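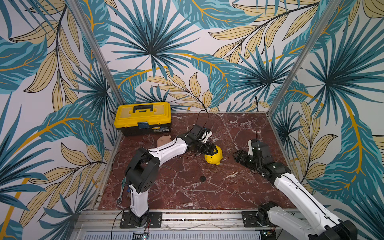
Planning and Paying for a Two-Arm Cell
Course handout, unit 2
Oliwia Walczak
Handed out August 28, 2025

Okay, money. Last time we talked about what you'd like a small cell to do, and I let you all dream a bit. Today we get to the spreadsheet, and I'll warn you now that the arms are the easy line. Everybody gets the arms right. You ask for a quote, the quote has a number on it, you type the number in.

What people miss is everything bolted, plugged or screwed to the arms. When I did my first bench I forgot base plates completely (I had two arms and nowhere to mount them, and I still had to smile at my boss for a week). So start your list from the floor and work up.

Frame and work surface. Aluminum extrusion is sold by length, and the brackets and fasteners come on a separate page of the catalog. Price them together. If you want walls, decide early, because corner posts are a pain to add once the rails are in. Wall coverings and floor panels are cheap, and you'll want to swap them, so give them their own line and let it repeat every year.

Arms and grippers. Ask whether the gripper is included. Ask again in writing! Ternico quoted us for arms with grippers and Plurnbridge quoted without, and for two days we thought Plurnbridge was a bargain.

Electronics and cable. Controller boards, power supplies, and cable long enough to reach at full stretch with slack left over. I order spares of every cable that moves. They bend all day and they do fail, usually the afternoon before a visit.

Objects. Yes, objects are a budget line. If your arms are going to practice picking things up you need things, and you need different ones: something round and slick, something with a handle, a long hand tool, something small and flat that's miserable to grab. A toy bank from a discount store is as useful here as anything from a supplier. Kayode Bashir did the shopping for our last round and kept every receipt in one envelope, and I have never loved a colleague more.

Lead times

This is where plans go wrong more than prices do. Our frame parts took 2 weeks, the arms took 8, and the replacement motors from Zaugg took 12. Put the slowest item at the top of your order list and send that one first, even if you haven't settled on the wall color. If your grant money has to be spent by a certain date, count backward from it and then be grumpy with yourself about what's left.

How to split it

On my last bench the arms and grippers came to around 60 percent of the total. Yours may differ, so please don't copy that into your homework as a rule. I do like to see a separate line for repairs, and I will ask where it is.

For September

Bring a one-page budget for a two-arm cell. Pick a task first and write it at the top in one sentence. Then list each item with its price, supplier, lead time, and who in your group is chasing the quote. Nikola Krawczyk has the Rarnel price list if you want a second set of numbers to compare - ask her for the current copy, the old one is still floating around.

Rough numbers are fine. Blank cells are not.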